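Can a robot clear my table yet

Sun 9 April

Quick one tonight, I have an early train. I've been asked the same thing at every family dinner since December: when do I get a robot that does the dishes. So, an update from someone who drives to demos nobody pays him to attend.

Short answer, no. Longer answer, closer than I thought, and the hard bits are in odd places.

I went over to Stevcombe to see what Kondov is doing. Kitchen chores on a tabletop, all of it. Pick this up, put it in that, move it over there. Toy food, light stuff. If you've seen the glossy videos you will be underwhelmed, and I think that's healthy. Glossy videos are one good run. I wanted to watch the bad ones.

First thing I learned: up close everything gets confusing. A gripper going in for a pickup doesn't see "kitchen". It sees a patch of whatever is right under its nose. 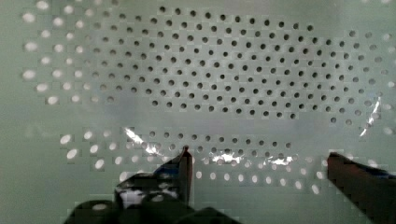 And surfaces with holes, shine, anything see-through, those are the ones people in this field complain about over coffee. Depth sensors hate them. Your colander, your dish rack, cling film, the good wine glasses. So basically my sink. A matte wooden block is easy and has been for years. Sadly I don't wash many blocks.

Second thing, clutter. I asked why they don't start with one bowl and nothing else. They did, ages ago. One bowl is close to solved. It's the bowl with a plate behind it and a bottle on its side next door that gets you, plus the arm has an elbow that has to go somewhere. We don't think about our elbows when we reach for the ketchup. The planner has to.

Also bowls are mean. Thin rim, you get one finger inside and one outside and then tilt without dumping whatever's in there. A kid of four can do it. Took me a while to appreciate how much is going on in that. 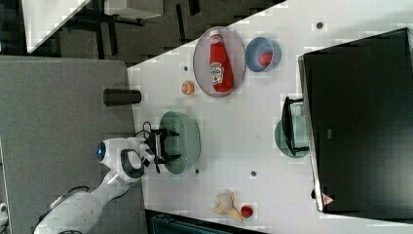 Owen emailed after my last post to say I'm grading these things too kindly, and that a dishwasher is already a robot that does dishes, it costs 900 and it doesn't need a research team. Fair. The loading is the chore though. I'd argue the dishwasher took the fun part (hot water, splashing) and left us the boring half, the bending and stacking and the argument over which way the forks go.

Where Owen has me is money. An arm like the ones I keep seeing, with the gripper and the computer to run it, you're not buying that for your kitchen. I was quoted 4000 for a secondhand one a while back, arm only, no gripper, no software, no warranty. Then it needs a table of its own. My kitchen does not have a spare table.

Third thing and this one surprised me – how much practice it takes. One group I follow, Jitus, posted that they logged 1333 tries at a single task, putting an item on a rack. Same rack. Then somebody swapped the rack and the success rate fell off a cliff. They were pretty open abuot it, which I liked.
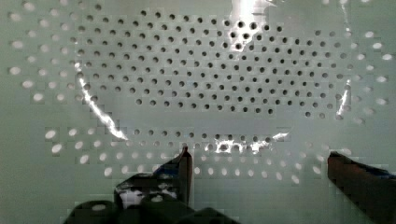
So that's the gap as I see it. Shop floor, you can keep the rack. Bolt it down, same part every time, same light, done, machines have been doing that since before I was born. Home, the rack is wherever my daughter left it, with a sock on it.

Which makes me think light shop work comes first. Kitting, sorting, filling trays. Boring and repetitive but not quite repetitive enough for the old style fixed machines. Jitus says they're aiming for 400 items in a shift at one bench with one person checking. No idea if they'll hit it. A person would do that before lunch, but a person would also like to be doing something else.

Laundry, skip it. Don't email me the folding video. I've seen the folding video.

Back to kitchens. Things I'd believe in the next few years: clearing plastic plates. Putting fruit in a bowl. Tidying toys into a bin, slowly, while you're out and not watching. Things I would not: glassware, knives, greasy pans, anything stuck to anything.
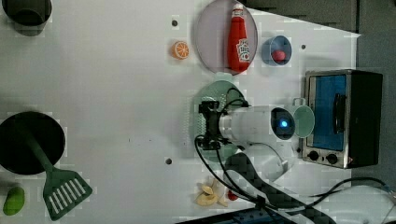 Mugs are somewhere in the middle for me. Standing up, handle out, fine. On its side with the handle pointing some random way, the thing has to work out where to grab and then turn it over without letting go, and a two finger gripper isn't much of a hand for that. Three fingers would help. Costs more, breaks more.

Oven doors too, I want to see more oven doors. Everyone does pick and place and hardly anyone shows me a hinge with a spring in it. If your lab has one that opens and closes a real door all day, write to me, I'll drive over and bring donuts.

Ok train. Will try and do a longer one on grippers when I'm back, theres a lot I left out.

Contact | © All rights reserved | Back to top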